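# About Huet Land & Title History

We love old property records! Deeds, plans of subdivision, sale notices, the back pages of rate books, all of it. Huet started when Pascal Cordier tried to trace who had owned one farm outside Hurnbridge and found that the answer ran through 4 families, a brewery and a bank that had closed its doors before he was born. He wrote it up for the neighbors, the neighbors wanted theirs done too, and we've been at it ever since.

Today we put together ownership histories for farms, shops, warehouses and the odd grand house (we do get excited about those). Buyers come to us before a sale, families come when an estate is being divided, and plenty of people just want to know who had the place before them.

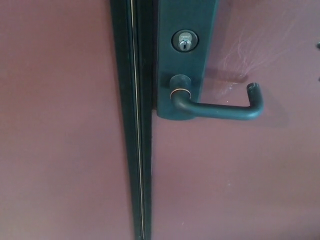

Our own archive now holds 1,649 finished histories, and 155 of them cover the Zornholm wool estates, which were split up and sold on so many times that we keep a separate map for them. If you have papers from that area in a drawer somewhere, please get in touch – we'd be thrilled to see them, and we'll send you back clean scans.

## How we work

Every history is researched by one person from start to finish, so you always know who to call. We go to the registry ourselves, read the originals wherever we're allowed to, and tell you plainly when the trail goes cold. Sometimes it does, usually between a handshake and a fire.

## Reading room

Our reading room is on Rarkell Street and holds 300 bound volumes of sale notices, free to browse. We close for two weeks in December.

Page updated September 22, 2021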